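Switching to One Notebook

7/20/23

I have kept notes in too many places for most of my adult life, and this spring I finally moved everything into one paper notebook.
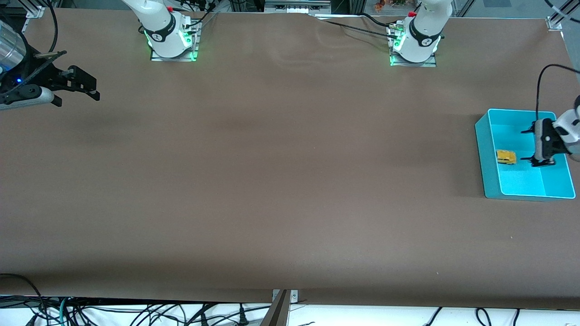
Cinzia Cirillo wrote to say that one notebook would never work for her, and that I was going to regret mixing grocery lists with tax notes the first time I had to find something in a hurry. She keeps four, sorted by color, and has done so since college. Her email came after I mentioned the plan in my last post, and a few other people wrote in with milder versions of the same thing.

She has a point, and I'll get to it. First, how I got here.

Up to March I had a pocket notebook for errands, a legal pad next to the phone, a spiral notebook for work, a folder of loose sheets from the year we redid the bathroom, and two apps on my phone. One of the apps I paid for. The trouble came when I needed the name of the paint in the hallway. I knew I had written it down. I looked for most of an evening and found it on the back of a receipt inside the bathroom folder, where it had no business being. The color is called Hornevside, a gray with a little green in it, and I have now written it inside the front cover in capital letters.

The notebook I settled on is a Trukby, the larger size, 300 pages, ruled. I bought it at Esquivel, the stationery shop next to the post office, and it cost me 16 dollars. I had looked at a Dorkley too, which has nicer paper, but it doesn't lie flat until you have broken the spine a bit, and I write a lot with one hand while I hold the phone in the other. The Trukby lies flat from the first page. The cover scratches easily. I don't mind that.

My rules are simple. Every entry starts with the date in the left margin and a word or two in capitals: CAR, MOM, WORK, HOUSE, FOOD. Entries go one after another with no blank pages saved for anything. When a thing is done I draw a line through the capital word, and I leave the entry itself readable. Pages are numbered by hand in the lower outside corner. I numbered the whole book on the first night while listening to the radio and skipped a number somewhere past the middle, so there is a page 211 followed by a page 213. I left it.

The last seven pages are the index. Whenever I fill a page, I turn to the back and add its number next to the right words. This takes less than a minute if I do it right away. If I let it go for a week it takes half an hour and I resent it.

Back to Cinzia's objection. The index is my answer to most of it. When the insurance company called in June and wanted to know when the windshield had been replaced, I turned to CAR, saw five page numbers, and had the date before the woman on the phone had finished pulling up my account. With the old setup I would have asked to call her back. So finding things in a hurry has been fine so far.

Where Cinzia is right is in the matter of other people. A notebook with everything in it can't be handed to anybody. My brother wanted the list of our mother's medications when he drove her to an appointment, and in the past I would have torn the sheet off the legal pad. This time I had to copy it out, because the other side of the page had notes from a review meeting at work. I now keep a small pad of plain paper in the same drawer for anything that has to leave the house. I suppose that is a second notebook. Cinzia may have that one.

Carrying it is the other nuisance. It doesn't fit in a jacket pocket, and it's heavy for what it is. For the first month I took it everywhere, including the hardware store, and set it down on a shelf of furnace filters and had to go back for it. After that I started leaving it at home and putting errands on an index card, which I copy in at night or throw away. Most of the cards get thrown away. A list of four things from the store doesn't need to be kept for the ages, and it took me a while to stop copying those in too.

I gave up both apps. I canceled the one I paid for in April, and it let me export everything as one long text file, 13 megabytes, most of it recipes I had never made. I read through the file over a couple of weekends and moved what I wanted by hand. It came to six pages. There were some good things in there I had forgotten, such as the measurements of the attic window and the title of a book a coworker had told me to read. I got the book from the library. It was all right.

I still use the phone for appointments. Paper can't remind me of anything, and I missed a dentist visit early on by pretending that it could. The calendar stays on the phone, with only the time and place in it, and whatever I want to ask or bring goes in the notebook. The dentist charged me for the missed visit, which I think was fair.

A few people asked about pens. I use whatever is in the cup. Felt tips show through on the back of the page and ballpoints don't. Pencil smears by the time you are fifty pages further on, at least the way I carry the thing around, so I stopped using it.

As for how long one book lasts, I am on page 148 now, four months in. If I keep to this pace I will run out sometime before Thanksgiving. I haven't decided what to do about entries that are still open at that point. The obvious way is to copy them into the new book, and I expect some of them will look less important when I have to write them out again. The note about regrouting the tub has been open since page 2.

I'll be away for part of August, with no posts while I'm gone. When I get back I want to write about the bathroom folder, which I have still not emptied. It has the warranty for the fan in it, and the fan has started to rattle.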